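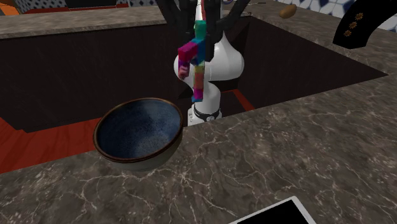 Tiefe Schale mit rotbraunem Rand auf geäderter Steinplatte.

Morix Natursteinimprägnierung für Küche und Bad

Morix ist eine lösemittelfreie, farblose Imprägnierung für polierte und feingeschliffene Natursteinflächen im Innenbereich. Das Produkt dringt in die Kapillaren des Steins ein und verringert dort die Aufnahme von Wasser, Öl und Fett. Eine Schicht auf der Oberfläche entsteht nicht, Glanzgrad und Haptik bleiben erhalten. Geeignet ist Morix für Marmor, Kalkstein, Granit und Gneis sowie für zementäre Fugen.

Eine Imprägnierung ist kein Säureschutz. Zitronensaft, Essig und saure Kalklöser greifen kalkhaltige Gesteine auch nach der Behandlung an und hinterlassen matte Stellen. Solche Ätzflecken lassen sich nur mechanisch durch Nachpolieren beseitigen.

Untergrund prüfen

Die Fläche muss sauber, trocken und frei von Wachs, Silikon und alten Pflegemitteln sein. Neu verlegte Platten sollten vollständig ausgetrocknet sein, auch im Bereich der Klebefuge zum Unterschrank. Zur Beurteilung der Saugfähigkeit einen Wassertropfen aufsetzen und beobachten. Dunkelt der Stein darunter nach, ist die Imprägnierung sinnvoll. Bleibt der Tropfen ohne Verfärbung stehen, ist das Material dicht oder bereits behandelt -- in diesem Fall bitte vor dem Auftrag Rücksprache halten.

Vorab an verdeckter Stelle eine Musterfläche anlegen. Einzelne dunkle Kalksteine reagieren mit leichter Farbvertiefung.

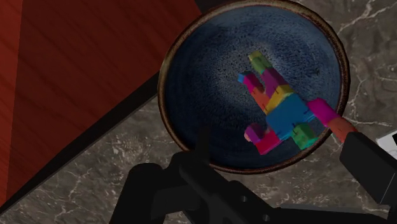 Glasierte Schale mit bunter Spielfigur auf grauem Marmor.

Verarbeitung

Gebinde vor Gebrauch schütteln, nicht verdünnen. Morix mit fusselfreiem Tuch oder Lammfellstreifen dünn und gleichmäßig auftragen, bei größeren Flächen abschnittsweise arbeiten. Überschuss nach 6 Minuten restlos abnehmen. Angetrocknete Reste bilden graue Schlieren, die sich mit etwas frischem Material anlösen und auspolieren lassen. Stark saugende Steine erhalten einen zweiten Auftrag, sobald der erste handtrocken ist.

Nicht bei direkter Sonneneinstrahlung oder auf beheizten Flächen verarbeiten. Glas, Lack und Edelstahl abkleben.

Technische Angaben

Basis: wässrige Emulsion, fluorfrei
Aussehen: milchig, nach Trocknung farblos
Gebindegröße: 2 l, Kanister
Reichweite: bis zu 60 m² je Gebinde, abhängig von der Saugfähigkeit
Belastbar nach: 3 Tagen
Lagerung: frostfrei, verschlossen
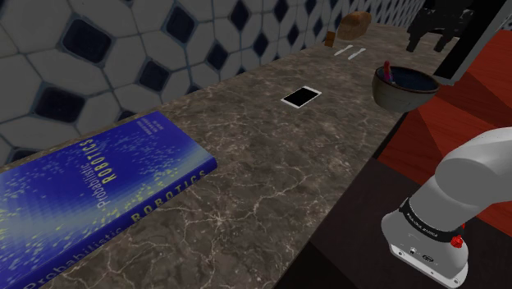 Bretdale Anwendungstechnik, Abteilung Stein und Keramik

Die Anwendungstechnik berät Verarbeiter und Fachhändler bei Materialauswahl, Musterflächen und Reklamationen. Technische Anfragen bearbeitet Wenche Amundsen, Muster und Datenblätter versendet Lộc Đinh. Für Rückfragen bitte Steinsorte, Oberflächenbearbeitung und bisher verwendete Reiniger angeben.

Fugen an Wandanschlüssen können im selben Arbeitsgang behandelt werden. Silikonfugen sind auszusparen. Glasierte Fliesen nehmen kein Material auf, Rückstände darauf sofort feucht abwischen.

Zur laufenden Reinigung empfehlen wir den neutralen Wischzusatz aus der Reihe Berge. Scheuermilch und alkalische Fettlöser verkürzen die Wirkungsdauer. Die Tropfenprobe sollte jährlich wiederholt werden, an Spüle und Kochfeld auch öfter.

Das Gebinde mit neuem Dosierverschluss wird seit März ausgeliefert. Kanister mit altem Verschluss sind inhaltlich identisch und werden -- solange vorrätig -- über das Lager Wandton abgegeben.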